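Work, People and Machines
Handout 8: When the prep line gets a robot
Tanko Ekwueme, 29 April 2020

Hi everyone! These are my notes from the session plus the bits I skipped when I ran over (sorry about that, I got carried away with the conveyor story again). Read them before you start on the assignment, and bring your reading log next time.

1. Where we left off

Last time we talked about automation the way newspapers do, as a number of jobs that go away. I asked you to drop that for a while and think about tasks. A job is a bundle of them. Somebody at the prep line in Brindholm, our catering kitchen, washes fruit, sorts it, sets it on plates, wipes the counter, answers the phone when the front desk calls about an allergy, and shows the new person where the clean aprons are. A machine gets bought for one or two of those. Whatever is left over still has to be done by someone, and that leftover bundle is a different job from the old one, even if the title on the badge stays the same.

I worked in a kitchen for five years before I went back to school, so I'm biased here, and you should push back when you think I'm being sentimental.

2. The Brindholm case

Quick facts for those who missed it. Brindholm puts out 900 plates on a full day and 700 on a slow one. The prep line has eight people on it. Management is looking at a two-armed robot with humanlike hands for setting fruit on dessert plates, and before any hardware shows up, the work is being tried out in simulation. The planning tool is called Disholm, and the project itself goes by Olov (I asked why and got a shrug).

What I like about this case is how early it is. Nothing has been installed, so we can ask what people expect and come back later to see how far off they were. Most case studies get written after the fact, when everybody remembers having been right all along.

3. What counts as "the task"?

Try writing down how you put a pear on a plate. Go on, I'll wait! Most of you wrote one line in class: pick it up, put it down. Then we started poking at it. Which pear do you take first? Do you turn it so the soft side is hidden? How hard do you squeeze? What do you do when it rolls? Does your sleeve touch the rim?

People on a line answer all of that without stopping to think, and a lot of them will tell you there's no skill in it. Somebody who has to set up the same task for a robot has to spell out every piece. So one odd side effect of an automation project is that quiet skills get written down, often for the first time. I've seen that go two ways. Sometimes the line workers are asked to help and get credit (and hours) for it. Sometimes a person with a tablet stands behind them and takes notes, and you can guess how the mood goes from there.

4. What changes for the people

Some things to look for, in no special order:

Pace. Before, the line sped up and slowed down with the person at the front of it. Once a machine has a station, everyone around it tends to move to the machine's rhythm, including at the end of a shift when their feet hurt.

Watching. Part of somebody's day becomes keeping an eye on the arms and stepping in. Watching is tiring in its own way, and it rarely shows up in a job description until someone complains.

Talk. This one always gets left out of the budget. If two people used to stand across from each other and now there's a robot where one of them stood, they stop chatting. New people learn a huge amount from that chatter.

Blame. A plate goes out wrong. Was it the arm, the person who loaded the fruit, or the person who signed off on the settings? Get that sorted out before the first bad plate, please.

Pay. If you teach the system and fix it when it stalls, are you still in the same pay grade? At Brindholm this is open, and I'd say it's the question the line cares about most.

5. Reading a simulation

I want you to get comfortable looking at simulated work, because more and more often that's what staff are shown at meetings. A rendered kitchen is very tidy. The light is even, the phone never rings, and no one needs to squeeze past with a tray. That makes it a good place to try things cheaply and a poor place to judge what a shift will feel like. When you look at one, ask what the arms are near and what the job seems to be. Then ask who would be standing there in the real kitchen, and what else that person would be doing in the same minute.

Gökçe, the short reader in your packet, has a chapter on this. Pages five to eight are plenty.

Use the picture for part one of the assignment. It's a render of a counter with a plate, a round mat and two pears, with the right hand over the fruit and the left one out over bare marble. Write one page from the point of view of a person who does this work now. What would you want to know before you said yes to sharing the counter?

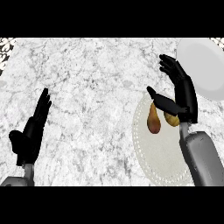
6. For next time

Finish your page and swap it with a partner before class. Part two is a short list of questions you'd put to management at Brindholm, worded so that a tired person at the end of a shift could read them out loud. Snacks are on me, and yes, there will be fruit.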